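SADO STREET COMMUNITY ROOM – USERS' MEETING
Minutes, December

In the chair: Godelieve Coppens
Minutes: the undersigned, who was last through the door
Apologies: the Tuba Group, by way of a note under the door

Meeting opened at 7:10 p.m., ten minutes having gone to finding chairs that match. None do.

1. Minutes of the last meeting

Accepted with one correction. Under "Heating," the phrase "a lively exchange" should read "an exchange." The chair asked that it be noted she had not been lively.

2. Matters arising

The radiator by the back window now works and can't be turned off. The meeting agreed to call this progress.

The key to the tall cupboard is still missing. Prodine quoted 108 dollars for a new lock, which is more than anyone thinks the contents are worth, though opinions differ on what the contents are. Held over.

3. Money

Balance at the end of last month: 1204 dollars. The chair read the figure twice, the second time more slowly. Of this, 400 is set aside for the floor (see item 5) and can't be spent on a coffee machine, however the request is worded. The request had been worded three ways.

The grant application to Zabala for 3000 dollars went in on time. The form asked us to describe our impact in one sentence. Ours had four commas in it and a semicolon, and the meeting was generally pleased with it.

4. Drinks and the mat

This took up most of the evening.

The rule as it stands says "no food on the blue mat." The games evening has taken the view that a drink isn't food. The stretching class has taken the view that people lie face down on that mat. Both views were put at length.

The chair proposed that the matter be settled by looking at what is really at stake, namely cans. Cups were dealt with in the spring and we don't need to go back there.

Cans on the blue mat, item 4:
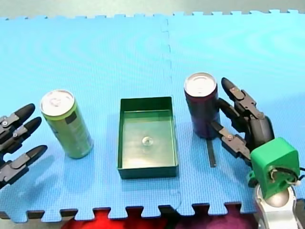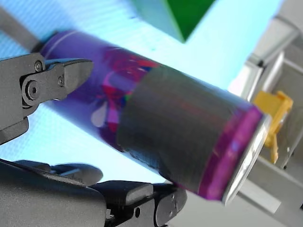
Points made in discussion:

– A can stands up perfectly well on foam until someone walks past it. The games evening replied that people could walk past more carefully. The stretching class asked how one stretches carefully past a can.

– The mat has a grid texture, and whatever is spilled goes into the grid. Getting it out again is a job for a nail brush and a podcast.

– The seams are worse. Once something sugary gets in between two tiles they don't want to come apart, and then one day they do, with a noise. Agreed by all, including those who had caused it.

– A full can and an empty can look the same from across the room. It was suggested that empties be crushed at once. The chair said she had sat through one evening of that and would not sit through another.

– Could there be a side table? There is a side table. It is in the tall cupboard. See item 2.

– The small green tray came up. It has straight sides and a flat bottom and at present it is used for marbles. A proposal was made to promote it to drinks tray. The marble people objected that a marble needs somewhere to be, and that the last time they were left without a tray one was found in the radiator. After some back and forth it was decided to leave the tray alone and buy another one, in a different color, so that there can be no argument over whose it is. There will be an argument over the color.

DECIDED: Drinks may be brought into the room. Drinks stay off the mat. A drink is anything you could spill. The wording on the wall will be changed to match, in larger letters. Carried, with two against and one person out getting a drink.

ACTION: Godelieve to write the new sign. Games evening to buy one tray, price to be reasonable, receipt to be legible this time.

5. Floor

The gray floor beyond the mat is marked near the door. Vindero came to look at it and said it could be cleaned or it could be replaced, and left a leaflet. The leaflet covers replacing. The meeting prefers cleaning and asked for a price in writing before anyone says yes to anything on the phone.

It was asked whether more foam tiles could simply be put down over the marks. The chair said this was how we came to have the mat in the first place.

ACTION: Secretary to chase Vindero.

6. Recycling

The can bin is full by the middle of each week and the paper bin is full of cans. A second can bin was proposed and seconded, then withdrawn when no one would offer to empty it. Will come back in the new year.

7. Any other business

A single brown glove, left hand, has been on the windowsill since October. If not claimed by the next meeting it goes in the tall cupboard, once the tall cupboard opens.

The stretching class would like to start fifteen minutes earlier. The games evening would like to finish fifteen minutes later. The chair asked the two groups to talk to each other, in the hallway, after the meeting.

Closed at 8:55 p.m. Next meeting same time next month. Bring your own chair if you care which one you get.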